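Two grippers, one nightstand: a morning at the Durnetel open lab in Luvolbridge

I have been to enough robot open days to know how they go. There is coffee, there is an arm stacking foam blocks behind plexiglass, and there is somebody at your elbow telling you what it will do next year. So when Durnetel invited buyers and trade writers to Luvolbridge in February to "compare grippers in realistic home conditions," I went mostly to find out what they meant by realistic.

The answer was better than I feared. The lab has a set of furnished rooms, and the pair of end effectors under comparison had to do ordinary chores in them. One was a parallel-jaw gripper with rubber pads, sold under the name Macedo. The other was a three-finger hand called Dedon, which costs a good deal more and looks it. Both were tried with the same wrist and the same head camera, so in theory any difference you saw came from the hand.

In theory. The Macedo had been in the building since last fall and the Dedon had arrived a few weeks before us. One of them had been tuned by people who knew its habits. I asked whether that had been allowed for and got a long reply about calibration that did not contain a yes.

We started in the kitchen, where the jaws did well on mugs and badly on a dish towel. The fingers did the reverse, more or less. A spoon lying flat on the counter beat both of them until an operator nudged it over the edge by hand. That nudge did not go on the score sheet, and I wrote it down.

The bedroom was where I stopped looking at my watch. The chores there were to pick up a charger by its block, pick it up again by its cable, and pull the nightstand drawer open by the knob. Small stuff, but anyone who wants to sell a machine for elder care is going to meet a nightstand sooner or later.

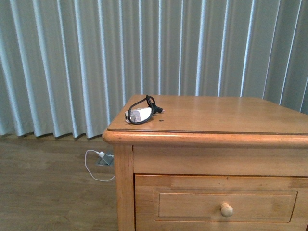
Bedroom station from the head camera: adapter and black cable on the nightstand, round knob on the drawer below.

The block was easy for both. It is boxy and light, and the Macedo closed on it square nearly every time I watched. The cable was another matter. Flat jaws coming straight down on a loop of cord tend to push it away, and the operators had to bring the wrist in at a tilt. The Dedon could hook the loop with one finger and lift, which got the only applause of the morning. It also dropped the thing twice on the way over — no applause for that.

The knob went to the Macedo, to my surprise. A round pull gives three fingers plenty to wrap, but they took so long settling that the arm timed out and backed off. The jaws just pinched it and pulled. I would have liked to see a flat bar handle tried too, or a drawer that sticks, but the lab had neither set up.

My bigger complaint is about the cameras. A bright row of vertical blinds behind a glossy tabletop is hard on any vision system, and I asked to see the tests repeated with the lights off and the blinds turned the other way. That was "on the list." So the numbers they handed out are numbers for one room in one kind of light.

About those numbers. The handout claims 741 grasps across all stations, with a combined success rate for each hand and no breakdown by object. I can't do much with that. If 200 of them were mugs, the rate tells me about mugs. I asked for the log and was told it could be shared under an agreement, so I have put the request in writing and will post what comes back.

For anyone shopping now, I'd say the Macedo is the one I would put on a bench tomorrow, mainly for the price and because its failures were boring and easy to predict. The Dedon did 2 things I haven't seen a commercial hand do (the cable lift, and turning a pill bottle in its grip), and I would want a month with it before paying for either of them.

Practical notes if you go: the parking lot behind the building fills up by 9 a.m., the side entrance is the one that gets answered, and the bedroom station is the last stop on the tour. Ask to go there first. By the time our group reached it, half the slot was gone and the next group was already waiting in the hall.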